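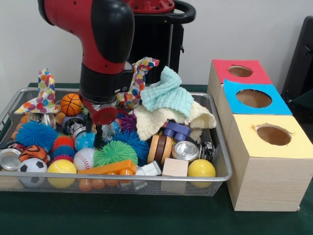
Posting the ordering result from the Plimuvine sorting work, as promised in February. The question was narrow: when an arm has to clear a mixed heap into boxes, does it pay to decide the target box before the grasp or after it? We had assumed before. The items are a deliberately awkward mixture. Spiky rubber balls, a metal can and a bunched washcloth in the same mesh basket give you three very different contact problems within a hand's width of each other, and the policy has to commit to one of them.

2/ Method. Two policies, same network, same demonstrations. Policy A picks an item and a box together, then moves. Policy B picks an item, closes on it, looks again, and only then picks the box. 482 demonstrations in total, recorded by me and Máté Halász on the same arm used for testing.

3/ Each evaluation run starts from a fresh heap and ends after 30 grasp attempts. An attempt counts as correct if the item ends up in the box its category was assigned to. Dropped items, double picks and wrong boxes are logged separately. They have different causes and it is a mistake to pool them.

4/ Box assignment is by colour of the top and is reshuffled between runs. The earlier Varkoritz protocol kept it fixed, and a policy can then learn "cloth goes left" without reading anything. We lost most of a month to that.

5/ Result. Over 400 attempts per policy, B put fewer items in the wrong box. Drops were level. Nearly all of B's gain comes from items that were partly buried when chosen. Once lifted clear they are easier to classify, which is dull but was worth measuring.

6/ Cost. B is slower. The second look adds a pause above the basket on every pick, including the easy ones. Skipping it when the first classification is confident is the obvious fix. We have tried it with one threshold and I don't trust the number yet.
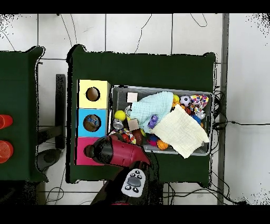
Salvador Loureiro asks whether B is simply getting an extra image, and whether A with two images before the grasp would close the gap. Fair point. We ran that as a control. A with two pre-grasp images improved slightly and stayed behind B on buried items. Both images were taken with the item still under the others.

8/ Known limits: one arm, one gripper, one set of toys. Cloth is still poor under both policies. The usual failure is a pinch that takes a second item along with the fabric, and a later box decision does nothing for that.

9/ Logs and the shuffle script are in the Plerent repository under "ordering". The threshold runs will be added when there are enough of them.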